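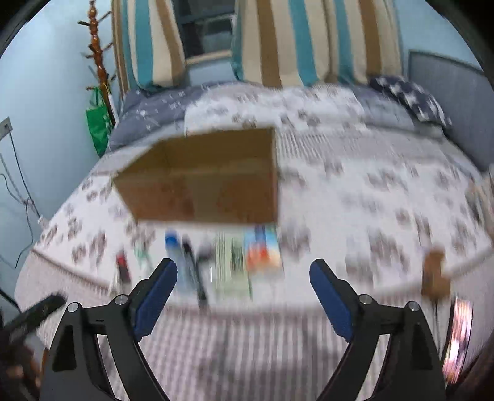 What size box should I use for the small stuff off the bedside table? One about the size of a shoebox. Go bigger and you'll fill the rest with things that belong in another room, and then it isn't the bedside box any more.

Section 5: Bedside and desk odds and ends

I've left this section until after the clothes and the linen, and I'd do it in that order at home too. The small things are slow. They look like ten minutes' work and they eat a whole evening, so I like to start mine on the Friday before the move, after supper, with the bed made and the overhead light on.

I do all of it on the bed. The floor is hard on my knees and I lose pens under the dresser, and the desk is usually part of the problem. A made bed gives you one big soft surface at a decent height, and you can't go to sleep until you've finished (this has worked on me more than once!).

What you'll want beside you

One small cardboard box, flaps still on
A marker that writes on cardboard
Packing tape
A few zip bags, sandwich size
A tea towel or an old T-shirt for padding
A second container for garbage, anything will do

If you bought the Mevedmont flat-pack kit, the box you want is the smallest one in it, the one marked 37. If you bought the Clemport one instead, the sizes aren't printed on the flaps, so just grab the one you can carry under one arm.

Setting up

1. Make the bed properly. Pull the quilt flat and push the pillows right up to the headboard. Pens roll into every wrinkle they can find.

2. Fold the box into shape and tape the bottom seam twice, once along it and once across. Small boxes get heavier than you'd think once there are batteries and chargers in them.

3. Leave the top flaps standing up for now. I used to fold mine down out of the way and then they'd spring back and knock things over.

4. Bring everything over from the bedside table and the desk and lay it on the quilt. Don't sort as you go. Just get it all out where you can see it - drawers too, right to the back.

Note: If you have more than one drawer, do one drawer at a time and finish it before you open the next. I did my whole desk in one go when I left Sotholm and ended up sleeping on the couch.

Sorting

5. Pull the bottles and tubes out first. Hand cream, eye drops, sunscreen, whatever you've got. Check each cap, give it a good turn, and put them in a zip bag together, standing up if they'll stand.

6. Next, cords and cables. Wind each one loosely around your fingers and close it with a twist tie or a bit of tape folded over on itself. If you don't know what a cord belongs to, put it in its own bag and write "mystery" on it. You can throw it out at the other end when you've plugged everything in.

7. Pens and markers. Scribble with each one on the side of the box. If it writes, it comes. Keep one good marker out of the box until the very end. I've packed my only marker so many times that I now keep it in my pocket.

8. Packets and little cartons. Anything opened goes in a zip bag. Anything sealed can go in loose.

9. Cards, game pieces, keys, coins and other tiny stuff get one bag between them. I don't bother sorting these any further and I've never regretted it.

Caution: Medication doesn't go in this box. Neither do passports, bank cards or the keys to either place. Those ride with you in your own bag, and so do your glasses.

Caution: Lighters and aerosol cans shouldn't go in a box that's riding in a hot truck. Use them up, give them away, or carry them yourself if the movers say it's okay.

Filling the box

10. Put the tea towel in the bottom, with the edges coming a little way up the sides.

11. Flat, heavy things go in first, then the bag of cords. The cords make a nice springy layer and save you some padding.

12. Stand the bottles in a corner where they're held up on two sides. Tuck something soft against them.

13. Lay the pens along one edge. Leave almost a thumb's width at the top so the flaps close without bulging.

14. Give it a gentle shake with the flaps held down. If it rattles, add a sock. I've used as many as 2 pairs in one box and then been delighted to find them a week later.

15. Tape it shut, and write the room and the word BEDSIDE on the top and on one side. Mine also gets a star, my own mark for "open the first night". You could use any mark you like as long as everyone carrying boxes knows it.

Note: If you're using the Obi label sheets, stick the label on the side and not over the tape seam, or you'll slice through it when you open the box. The sheet has 58 labels, plenty for an apartment with a few left over for the freezer.

If it won't all fit

Take out the things you haven't touched since last October. For me that's usually a dried-up highlighter and a couple of instruction booklets, and suddenly there's room. If it still won't close, start a second box of the same size. Please don't squash things down to make the flaps meet - I've had a tube of hand cream go off inside a box that way and it got into absolutely everything, cords included.

Unpacking

The pillows and quilt should already be on the bed if you followed Section 4. Open the starred box on top of them, find the phone charger and the lip balm, and leave the rest for the morning. The empty box folds flat and slides behind the dresser. I keep mine for next time, with the scribbles still on the side.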